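Recovering from a Stalled Approach to a Cabinet Door in Simulation

Applies to: Kever simulation workcell, single arm with two-finger parallel gripper
Level: Intermediate
Time required: 77 minutes, including the repeat trials

This procedure is for operators whose arm stops before making contact with a cabinet door and reports a planning failure. The fault was first recorded in May on the Salinas test set, where the arm would halt with its fingers open and remain there until the trial timed out. No error appeared on the operator console. The only entry was in the planner log, under "goal in collision."

The fault matters outside the simulator. A controller that times out in this way will, under the default settings, retry the same motion at full speed. On hardware, that retry could drive the palm housing into a wall or a fixed cabinet. Do not transfer a policy to a physical arm until the checks in this guide have been completed.

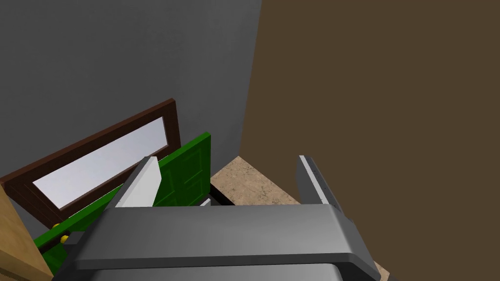 By the Cedano Robotics Documentation Office, Zoststead
Published 2019-11-20

In the wrist view, the gripper is reaching toward the corner where the gray wall meets the brown surface, with its two fingers spread wide. The green door with the yellow knobs is the target for this task. Both knobs lie to the left of the left finger, so closing the gripper from this pose would not grasp either one.

Before you begin

Save the current trial. Restarting the simulator clears the planner log, and the log cannot be rebuilt afterward. Confirm that you have write access to the task folder.

Step 1. Pause the trial
Select Pause, then Hold Joints. Do not select Reset. A reset returns the arm to its home position and removes the pose you need to examine.

Step 2. Read the goal pose
Open the planner log and find the last goal sent to the arm. Compare it with the position of the knob in the scene tree. If the two differ by more than 6 mm, the goal was computed from an old door position. Continue with Step 3. If they agree, go to Step 4.

Step 3. Refresh the door position
In the task file, set the object update to "every step." The Salinas tasks shipped with the update set to "on load," and any door moved after loading kept its old coordinates.

Step 4. Check the palm clearance
Turn on the collision display. The palm housing is much wider than a single finger and is usually the first part to touch a wall. If the palm shape overlaps a wall or a neighboring object, add an approach point farther from the corner and plan again.

Step 5. Limit the retries
Set the maximum number of retries to 2 and turn on reduced speed for each retry. Save the task file under a new name.

Step 6. Repeat the trial
Run 300 trials with the door position varied. Any trial that ends in "goal in collision" must be saved and attached to the fault report before the task is released.

If the fault returns after Step 6, restore the original task file and send both versions to the Zoststead office with the planner log.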